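In defense of the empty basket

When I started to work in the office of a small translation company, my first task was to put the supply table in order. I was new in the country and a little afraid of the telephone, so I was glad to have a task that did not ring. I took it very seriously. By the end of the afternoon every basket was full and had a name: pens, clips, envelopes, tape, batteries. My manager, Beverley Ellwood, thanked me kindly. In September the same table was again a hill of things, and I took this as a personal defeat.

I have thought about that table for many years, and my opinion now is that I made one mistake. I left no place for the things which did not have a place yet.

Every office receives such things. A key comes in an envelope from Inmont and it is not clear which cabinet it opens. Somebody returns a calculator. There is a form that needs one more signature, but the person who must sign is at lunch until 2. Where do these go, if all the baskets are already taken? They go on top of the nearest pile. After this the pile is not envelopes anymore, it is only a pile. 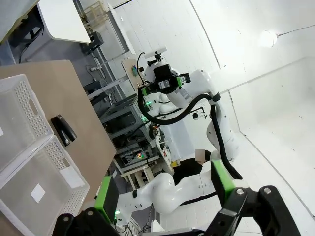

I believe that an office table needs free containers more than it needs full ones. This is not easy to defend in front of people who pay for the containers. An empty basket looks like a purchase that was not necessary, and there is always a colleague who wants to fill it. But consider two white plastic baskets standing side by side on a tan table with nothing in them, and a black stapler lying next to them. The stapler can be found at once, and a paper which arrives at this table has somewhere to go. I would not put the stapler in a basket either. A tool that is used all day should lie in the open, where the hand finds it without help from the eyes.

My friend Vitória Garcia does not agree with me. She keeps the stockroom at Weltlow, where there are 44 drawers and each has its printed label, and she says that an empty container is an invitation to laziness. People will drop things there and forget them. She is right that they will drop things. For me this is the purpose. I prefer that they drop them in one basket, which I can check before I go home, than in 100 corners which I can not check.

There is also the question of the label. I used to write labels before I knew what would be inside, and then I served the label. I bought more clips only for the reason that the basket said clips. Now I wait. If the same kind of thing comes back to the same basket for a month, it has earned its label - and then I put out another basket with no name.

I still like order very much. I only think it must have some air in it, as bread has.

Last updated: September
Contact | Copyright Nosine | Back to top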